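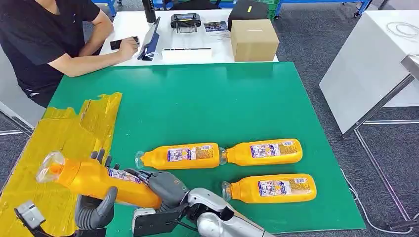
我妈让我退掉她的“尊享会员”,是去年九月的事。她原话是:“你手机用得好,五分钟的事。”这句话在我们家的地位,相当于别人家的“来都来了”。

会员是Zollov家的,一个卖维生素、空气炸锅和旅游线路的App,三样东西怎么凑到一起的,我至今没想明白。我妈为了一盒满减的鱼油点过一个按钮,从此每月被扣50块。扣到第几个月才发现的,她不肯说,我也没问,做子女的总要给长辈留点面子。

开通只要一个按钮,橙色的,大得像公园里的救生圈。取消呢,要先找到“我的”,再找到“更多”,再找到“设置”,再找到“账户与权益”,再找到“权益管理”。在权益管理里你会看到自己享有的全部权益,图文并茂,最底下有一行浅灰色的字,灰到什么程度呢,我把屏幕亮度调到最高,才认出那是“了解续费规则”。点进去是规则。规则很长。规则的末尾,有取消。

点了取消,它问我:“真的忍心离开吗?”

我想谈的就是这句话。

我这个年纪的人,小时候跟着大人去营业厅办事,玻璃后面的阿姨从不问你忍不忍心。她只说缺一张表,或者缺一个章,或者今天电脑坏了。那种冷淡当年很招人恨,现在回想,里面有一种体面:她不喜欢你,也不要求你喜欢她。双方隔着玻璃完成一笔交易,各自回家吃饭。如今玻璃没了,换上一只卡通小熊,眼里含着泪,下面两个按钮,一个写“再想想”,一个写“残忍离开”。为了每月省下50块,我一个中年人,要在地铁上公开承认自己残忍。

我按了。然后它送我一张券。

我有个朋友叫Nii Frimpong,在义乌做了多年小商品生意,中文比我利索,砍价比我妈利索。我跟他抱怨这件事,他听完很不以为然。他说这有什么,他摆摊的时候,客人转身要走,他也会喊一声“回来回来,给你便宜”。我说那不一样,客人走了就走了,你又不会每个月到他家里去拿钱。他想了想,说:“那倒是个好办法。”

他这句玩笑,我觉得比许多行业报告说得明白。街边的挽留是要费嗓子的,喊一声就是一声,喊多了第二天说不出话,所以摊主会挑人喊,也会适可而止。手机里的挽留不费嗓子。写一次“真的忍心吗”,可以对着所有人问,问到地老天荒。不花力气的热情,收起来也就没有什么必要了。

有人会说,嫌麻烦就别开通,谁逼你了。这话我年轻时也爱说,说的时候感觉自己非常清醒。后来我发现,爱说这话的人,手机里多半也躺着几个忘了退的会员。我自己就有一个Fodham健身,办的是年卡,自动续费,我连那家店换了地址都不知道。还有一个Pronis听书,我用它听过一本讲自律的书,听到第二章。

我并不觉得这些公司里坐着坏人。写小熊那句文案的,大概率是个刚毕业的年轻人,租着不便宜的房子,下班也要跟自己手机里的小熊搏斗。他的上级给了他一个指标,叫“挽留率”,他的上级也有上级。每个人都只往前推了一小步,推到最后,灰字就灰成了那样。要是你把他们请到一张桌子上,问谁愿意让自己的妈妈去退这个会员,我猜大家会一起低头看手机。

我也请教过一位内行。Gervasio Valdebenito是我以前的同事,做过界面设计,后来改行去烤面包。他说他们那时候开会,没有人用“骗”这个字,用的是“引导”;也没有人说“藏”,说的是“降低视觉权重”。他为一个“取消”按钮降低过很多次视觉权重,最后一次降完,测试的同事报了一个故障,说按钮丢了。会上没有人笑。他说他现在卖面包,客人不想要了就放回去,他看着很舒服。

我问他有没有搞会员。他说有,充2000送一个保温杯。

可见这件事不全是手机的错。预付款这个东西,理发店、洗车行、游泳馆都爱得很,比手机早得多。区别在于理发店的会员卡好歹有张脸,你不去了,路过的时候托尼会看你一眼,那一眼里有失望,有催促,也有一点人情。你要退卡,得当面跟他讲,他为难,你也为难,两个为难的人多半能商量出一个数。而我在App里跟谁商量呢?我找到了在线客服,她叫小泽,说自己非常理解我的心情。我还没有说我是什么心情。我打了“退费”两个字,她问我是不是想了解退货政策;我打“取消会员”,她恭喜我对会员感兴趣。我打“人工”,她说前面还有219位在等待。我放下手机去烧了壶水,回来一看,前面还有778位。

队伍往后排,这是我头一回见到。

很多人主张教老人用手机,社区里也常有这样的课,我妈去上过,回来会发定位、会扫码、会把照片调亮,很高兴。课上教的都是怎么进去。怎么出来,我翻了她的笔记,一个字也没有。这不能怪讲课的人,出来的路每家都不一样,并且隔一阵子就改,写进讲义里,还没印好就过期了。

所以我对“数字鸿沟”这个说法一直有点保留。鸿沟听上去像是天然长在那里的,老人站在那边,年轻人站在这边,只差一座桥。可我站在这边,照样退不掉一个卖鱼油的会员。我和我妈之间的差距,无非是她被绕晕要三分钟,我要二十分钟,而且我绕晕之后会假装没有。

法子不是没有。我的要求很低:开通走几步,取消就走几步;开通的字多大,取消的字就多大。小熊可以留着,眼泪请擦一擦。扣钱之前发一条短信,用人话写,别夹在一串祝福里。这些事在技术上的难度,大约等于把一个按钮涂成橙色,而他们已经证明自己会涂橙色了。

我住的小区门口有家叫Atinga的小洗衣店,老板娘不用App,她有一个硬皮本子。你存多少钱,洗一件划一笔,哪天想退,她把本子翻到你那一页,拿计算器按两下,从抽屉里数钱给你。去年有位邻居搬家,我亲眼见她退过一次,前后不到一根烟的工夫。邻居拿了钱,反倒不好意思,又把一床被子留下来洗了。我把这件事讲给Frimpong听,他说老板娘才是做生意的。

至于我妈那个会员,最后还是退掉了。我没找到人工,是在一个下雨的晚上,从支付软件那头把自动扣款关掉的,那边也藏得不浅,但总算没有熊。我打电话向她报喜,她很满意,说早跟你说了五分钟的事。

过了一个礼拜她又打来,说Zollov给她发了消息,老会员回归,首月只要一块钱。她问我,划不划算。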